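Can a machine do the kitchen yet? (or the stockroom, I'm not fussy)
Home and Workshop board — 6 replies

marrowfat
Evening all. My sister and I had this out over tea and I'd like some other opinions before I ring her back! She's convinced that in a few years there'll be a machine that puts the shopping away, wipes down and leaves the tins facing front. I spent most of my working life in the stockroom at Kofler, with 1,371 lines on the shelves when I left, and I can't see it. Every box was a slightly different sort of awkward. Is anyone here closer to this than I am?

tidy_bob
Depends what you call a chore, I'd say. We've had a Claner doing the floors for three years and I wouldn't give it back — it does the hall and under the beds while I'm out with the dog, and all I do is empty it. That's a household job done by a machine, surely?

marrowfat
Fair enough, and I'm glad it suits you, but pushing a brush along a floor is a long way from picking something up. My washing machine does a chore too, if we're counting that way.

pegandline
I'm with marrowfat, mostly. We had a Vusness arm on trial at work, £419 a month, and it was lovely at the one thing, lifting the same carton off the same spot all day. Put the carton down crooked and somebody had to go over and straighten it. Mind you, I've had Saturday lads who were much the same.

oldgreycardigan
I think you're all being a bit hard on them. The Pirent newsletter is my bedtime reading (I know, I know) and the November number had a long piece on kitchen work done in simulation, which means they can let the thing fumble a tin as often as it likes and there's no mess to mop up. I've put the page in for you. 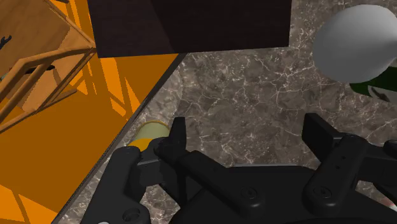 Pirent Newsletter, Issue 6, p. 3

It's a rendered kitchen, and look how near the edge of the marble that little can is, with the fingers wide open beside it. You or I would pick it up without breaking off our conversation, but a machine has to judge all of that, and I find it rather cheering that people are working on it so patiently.

pegandline
It's a nice page, thank you, but a rendered can never has a dent in it or a greasy patch down the side. Show me one with wet hands and the phone ringing.

oldgreycardigan
They do put dents in some of them, I believe! I'll look out the other article when I've found my glasses.

marrowfat
Please do, I'd like to read it. I'll tell my sister it's floors yes, tins not yet, and she can argue with the lot of you.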